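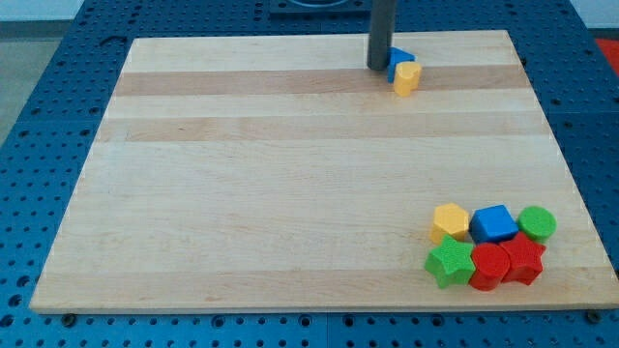 Cutting Boards and Home Cleaning Habits

Group project by Tanvir Matubbar, Mehwish Pirzada and Lanying Long
Instructor: Valentyna Moroz
Submitted 12/15/22

1. Question

We wanted to know how people in the Mahama apartments clean their cutting boards, and if owners of wooden boards do it differently from owners of plastic ones.

2. Method

We left a one-page survey at 60 apartments and got 34 back. Each survey had 9 questions. We asked what kind of board the household uses most, how it is washed, how it is dried and when it was last replaced. Naveed Siddiqui from the statistics lab checked our wording before we printed it. He had us split one question that asked for washing and drying together.

3. Results

Most of the surveys came from homes with a plastic board. Those people mainly used the dishwasher. Owners of wooden boards washed by hand with dish soap, and several wrote in the margin that they also rub the board with salt or lemon. Oiling was less common than we expected – many people had never done it and did not know what kind of oil to buy.

Few households kept a separate board for raw meat. Some people said they flip the board over and use the other side for vegetables.

The replacement question did not work well. People left it blank or wrote "no idea."

4. Problems

The survey was only in English, and some families in the building mostly speak other languages at home. We also forgot to give a choice for people who own both kinds of board. Four people checked both boxes, and we counted them by the one they listed first in question 2.

5. Work split

Tanvir wrote the survey and delivered it. Mehwish entered the answers. Lanying made the tables and wrote sections 3 and 4.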